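Cleltedside, o el arte de subir despacio

2018-06-22

El autobús a Londeo sale cuando el conductor termina el café, y conviene no mirarlo mientras lo bebe. De Londeo parte el camino a Cleltedside, que los folletos llaman «paseo panorámico» y mis rodillas, desde mayo, llaman de otra manera.

La ruta ocupa 2 días. El primero se va entero en llegar a Lill, una aldea con una fuente, una iglesia y más gallinas que cobertura. La única pensión cobra 30 euros por una cama, una sopa espesa y la opinión de la dueña sobre el calzado ajeno. Del mío dijo que era «muy bonito». Entendí el mensaje en la primera cuesta.

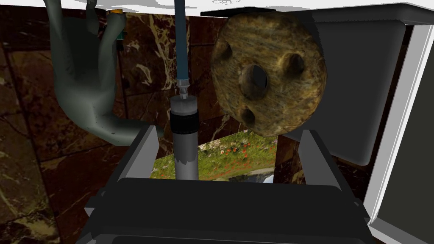

El segundo día es el serio. Se sale de noche, se cruza un arroyo por unas piedras que parecen firmes —lo parecen— y empieza la pared de hierba que sube al collado de Gronden. Un cartel anuncia 2828 metros. Otro, 145 pasos más arriba, anuncia los mismos 2828, lo cual desanima bastante.

Arriba hay viento, un banco orientado hacia la ladera equivocada y, si las nubes se despistan, una vista espléndida de todo lo que falta por bajar. Lleven queso, abrigo y calcetines de repuesto. La bajada a Cleltedside es corta y se hace casi toda frenando. En el pueblo, el bar cierra a las ocho. Yo llegué a las ocho y cinco.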